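Simulation-first purchasing (robotics)
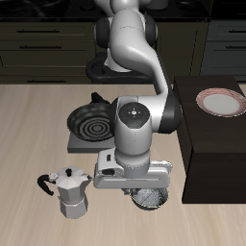

A simulated kitchen counter with a robotic arm, moka pot and frying pan.

Print this page | E-mail this page

Simulation-first purchasing is the practice of testing a proposed robot in software before money is committed to the machine itself. The term is used mostly by buyers of single arms for kitchens, small laboratories and teaching workshops, where one poor choice can take up the whole year's equipment budget. Sellers tend to call the same thing "virtual commissioning" or "try before you buy". Neither name is quite right. Commissioning happens to equipment that has already been bought, and nothing is tried in the sense that a shopper would understand.

Background

Simulation of industrial arms is older than the practice described here, and was long the concern of large factories with their own engineers. It reached smaller buyers when simulators became cheap or free and when ready-made household models (pots, plates, drawers, hobs) could be dropped into a layout in an afternoon. A buyer could then ask whether an arm would reach the back of a counter without paying anyone to visit.

The budgeting side came later and is less well documented. The planning consultant Chantelle Mthembu set out a method in a set of notes usually known as the Mthembu sheet, which treats the simulated trial as a line in the budget with its own cost and its own limits. Earlier guides had treated it as free. Mthembu's objection was that staff time is never free, and that a trial which takes six weeks of a technician's attention may cost more than hiring the real arm for one.

What a simulated trial can settle

The strongest case for the method is geometry. A simulator will show whether an arm mounted at the rear of a worktop can get its hand down to an object near the middle without its elbow meeting a cupboard. It will show whether a parallel gripper opens wide enough for a given pot, provided somebody has measured the pot. It is also a fair way of finding out that two things cannot share a counter.

It is useful for comparing mounting positions. Moving a base by the width of a hand costs nothing in software and may mean new drilling, new cabling and another visit from an electrician in a finished room. Buyers who skip this step often pay for it under "installation extras", a heading that deserves more attention than it gets.

What it cannot settle

Claims beyond geometry should be read with care. Handles, spouts and lids are awkward to grip, and a simulator's account of friction is only as good as the numbers typed into it. A rendered metal pot weighs whatever its file says it weighs. Grease, steam, a worn hob and a lid that sticks are usually missing from the model, and they are a large part of what goes on in a kitchen.

Success rates are the figures most often quoted and the least often explained. The Devura trial is a frequent source of confusion. Its published summary reports 417 successful lifts, and this number has been repeated in sales material without the number of attempts, which the summary does not give. Nor does it say how far the objects were moved between one attempt and the next. A lift repeated from the same starting position is a much easier task than it sounds, and a buyer shown such a figure should ask for both.

There is also the matter of who builds the model. Where the seller supplies it, the counter tends to be tidy and the objects tend to stand within easy reach. The Mthembu sheet advises that the buyer choose the objects and decide where they go, and that the seller should not be told in advance.

Budgeting

A typical plan under this method has separate lines for the arm, the gripper, the mount, guarding, software licences, training, spares and the simulated trial. Guides disagree over how much the trial should cost. Condar, a supplier of second-hand arms, offers a fixed package of 100 runs and describes this as enough for most purchases. No evidence is given for the claim, and the number looks to have been picked for its roundness.

Savings are harder still to pin down. The Zarodach comparison, which is cited in several buying guides, put the average saving from a simulated trial at 2742 pounds per arm. The comparison covered over 301 purchases, but it relied on buyers' own estimates of what they would otherwise have spent. People are poor judges of money they did not spend, and buyers who had already paid for simulation had some reason to think well of it. The figure should not be entered in a business case as income.

Costs commonly left out of plans include:

measuring and modelling the buyer's own worktops and utensils
a second trial after the layout changes
licence renewals after the first year
the gripper, where the quoted price is for the bare arm
repairs to floors and worktops when the arm is moved

Criticism

Critics of the practice say that it pushes spending towards whatever renders well. A clean picture of an arm over a counter is persuasive in a meeting, and may be taken as proof of a working system when it shows a plan. Others argue that short hire of a real machine gives better information for similar money, at least where the task involves liquids or soft food.

Defenders reply that hire is not always available and that a bad layout is best found early. Both sides have mostly argued from single cases. An independent study that follows purchases from first quote to third year of use would be of more help than either, and none had been listed on this page when it was last revised on 19 Jun 2025.

See also: Cost of ownership; Gripper selection; Equipment hire; Acceptance testing

Filed under: Robotics, Purchasing and Budgets, Kitchen Automation

Shares: 12 | Comments: 3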